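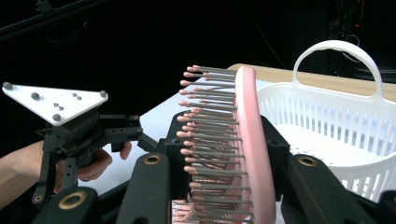
September, wig room, brushes and combs day

Started 8.40. Pink brush first as it's the one everybody grabs. Ball tips all the way up, pins in staggered rows, curved back. Tips are the bit that matters for us. A lost tip = bare pin end = snagged lace, and we've had enough of that on the Miranda fronts.

Check before washing, every brush, same way as last time:
- thumb across the tips, light, both directions
- look along it edge on against something pale, bent ones show up straight away
- wiggle a few pins near each end, they go there first
- run through the grey practise weft, ten strokes, look for pulled fibres
- only then wash

Pink one passed thumb and weft. A bit stiffer one way than the other when you drag it, noted same in spring, not worse as far as I can tell. Pins look metal, tried the magnet on them and got a weak pull, so treat as steel and DRY PROPERLY. Not the overnight soak it had last time (me, sorry).

Lint and washing

Comb out first, dry. Rat-tail comb under the hair mat at the bottom row, lift, don't yank. Comes away like felt if you're patient. The lacquer dust is the real problem, goes to grey paste the second it meets water and then sits round the foot of each pin for ever.

Mix today: 600 ml warm water, one capful of the Akamer wash. Sihan Fang reckons half a capful is plenty and the rest is just rinsing. Did pink at the full capful, the tail brushes at half. No difference I could see by lunch. Go with half from now on, the bottle's nearly out anyway.

Order that worked:
1. comb dry
2. old toothbrush with the mix, along the rows then across
3. swish tips down in the tray, keep the back out of the water
4. rinse under the tap, tips down again
5. shake hard (over the sink Tom's not the floor) 
6. towel, tips down, somewhere with air moving

Tips down matters. Tips up and the water runs to the foot of the pins and stays there, that's how the old black paddle went rusty and left orange on the ash blonde. Took most of an afternoon to get out and you can still find it if you know where to look, left side behind the ear.

Disinfectant: 30 minutes in the blue tray for plastic combs. Metal pins do NOT go in the blue tray. Spray and wipe only, then leave. Wrote this on the lid again as the last label has washed off.

10.15, the rest of the tub

Tail combs, all fine. Two of the wide-tooth ones have rough seams on the teeth, you feel it more than see it. Tried 600 grit along the inside of the teeth, wet, then buffed on denim. Better. Not perfect. OK for synthetic, keep off the human hair pieces till they've had another go.

Boar bristle: didn't wash. Combed out, dusted with cornflour, tapped, brushed out again. Smells of bakery now, fine.

Small teasing brush, back row gone soft and splaying. Could trim it but it's cheap, binned. Took it off the list.

Elport hire set came back with our stuff mixed in. Their combs have the notch filed in the spine, ours have the dot of nail varnish, except the ones where the varnish has come off, which is most of them by now. Sorted by guess plus Sihan's memory. If Elport ring up about a missing one it's in the biscuit tin. Ask them to stop using masking tape for labels, it leaves gunk that doesn't shift with wash, needed a wipe of surgical spirit and then another wash to get rid of the spirit.

Dots: clear varnish over the colour this time. Bottom of the handle and not the side, the side is where fingers go. Pink brush gets a white dot, pink on pink was a stupid idea of mine in the first place.

The snagging question

Wanted to sort this out once and for all as we keep argueing about it. Is it ball tips catching, or is it how we brush? Took the Clelville rehearsal wig (synthetic, shoulder length, already a mess so no harm) and split it down the middle on the block.

Left half: pink brush from the roots down, as people do when they're in a rush.
Right half: pink brush from the ends up, hand flat above to hold the tension off the cap, short strokes.

Left half: horrid. Knot pushed down into one lump at the nape, fibres on the towel, cap lifted off the pins at the temple. Right half: slow, hardly anything on the towel, no lump. Same brush both sides. So it's us. Or mostly us.

Swapped to the wide-tooth comb for the lump on the left. Got it out in the end with a bit of conditioner spray, worked in by fingers before any tool went near it. Sihan timed it but wrote the time on her hand and then washed up.

Did the same on a short human hair piece, gentler. Less of a difference. Ball tips slide nicely on it when it's slightly damp and drag when it's bone dry. Damp = one puff of spray, held well off. Soaking wet no good either, it stretches.

Lace: tried a dry stroke across scrap lace with the pink one, very light. Slid over. Then a cheap brush from the bin pile with some tips missing, same pressure, caught on the second go and pulled a hole. Kept the scrap, taped in the back of this book to show people. Rule stays as it is though, no brush at the hairline at all, tail comb and fingers.

Storage

Tub is the trouble, all of them thrown in together and the tips get knocked off on each other. Ideas: roll with pockets (canvas, there's some left from the apron job), or pegs along the back board. Holes already in some of the handles but not all, so pegs means drilling or loops. Roll then. Cut it 57 cm wide, that fits the shelf with a finger spare either end. Pockets deep enough that the whole head of the brush goes in, pins facing the same way or they'll hook on each other through the cloth.

Tried one pocket in calico as a mock up. Too snug, pins poked through when pushed in quickly. Add ease, or line with the felt. Felt better, also takes up any damp we've missed, though then the felt wants airing. Will sew one proper one and see if anyone uses it before doing the lot.

Stock book

Wash is line 1,493 in the order book, same as last time, don't get the scented one. Also need:
toothbrushes, cheap, hard
denim scraps, ask upstairs
clear varnish
new lid label, laminated this time pls
weft for testing, the grey's getting bald

4.20, last look

Pink: dry to touch at the tips, cloth pressed in between the rows came out clean. Leaving it out overnight regardless, tips down on the towel by the vent. Tail combs back in the tub for now. Wide-tooths separate, in the jar marked SYNTHETIC ONLY.

Left half of the Clelville wig still needs steaming. Roll it on the medium rods, low steam, leave on the block under a net. Whoever's in first take the net off before the fitting, it marks the fringe.

Magnet is in my apron pocket if anyone's looking for it.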